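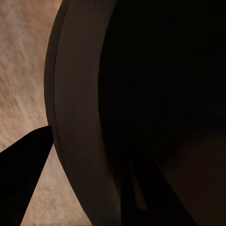
Liesbeth Declercq reckons I've got it backwards. She wrote in after my last column to say that teaching a robot by steering it around with a hand controller is just puppetry with extra wiring, and that if I'd spent as long writing proper code as I had wiggling joysticks, the thing would be doing the job by now.

I've been chewing on that since March, and I want to have a go at answering it, since she's half right and it's bugging me.

Search this site
Enter keywords
Go

Take picking up a bowl. You or I would hook a thumb inside and a finger outside and think no more of it. Try writing that down, though! Where on the rim? How deep does the inside finger go before you close up? I sat at the kitchen table in Lovthorpe one evening with a pad of paper and filled most of it, and I still hadn't got to the bit where you lift. Then I did it by remote control, one finger either side of the wall, down a touch, squeeze, and my hands sorted out a heap of stuff I'd never have thought to put on the list.

That's my whole argument for showing over telling, really. A lot of what we know about handling things never went through words on the way in, so it's a big ask to get it out in words.

Where Liesbeth has me is on the quality of the showing. I did 200 goes at the bowl job in the simulator and kept the lot, pleased as punch. Then I watched them back (with a cup of tea, then a second one) and at least 70 were rubbish. I'd dithered over the rim. I'd come in too steep, backed out, had another look, changed my mind about which side to favour. A machine that copies me will copy the dithering too, and it has no way of knowing I was only trying to work out how far away the edge was.

Depth is the killer, by the way. Looking through a view right up close to the gripper, with the inside of a pot gone nearly black, you lose any feel for how far down you are. At home I'd tilt my head. On a screen you sort of guess and creep.

My mate Lacson over at Sestorlow is a purist and says you should grab the actual arm and move it through the job with your own hands, so you can feel it push back. I like that too, and I'd do it every time if I could. But you can't grab an arm that only exists on a computer, and the simulator lets me stuff things up all arvo without paying for crockery. He has a program called Tisa that trims the pauses out of his recordings. I tried it and it trimmed some pauses I'd meant, the little wait before closing the fingers, which I reckon is the best bit of the whole move.

So I've gone back to doing it the slow way. I threw out the 70, and then a few more that made me wince, and started fresh with a rule that if I wouldn't show it to an apprentice I don't save it. I've got 68 new ones so far. They're a bit boring to watch and I'm chuffed with them.

As for puppetry, well, I looked after apprentices for years and a fair bit of that was puppetry as well. You put your hand over theirs on the plane and push. They get the angle from your wrist long before they can tell you what it is, and I don't remember any of them asking for it in writing.

Liesbeth, if you're reading, send me your code for the bowl and I'll run it next to mine. Happy to print the result either way.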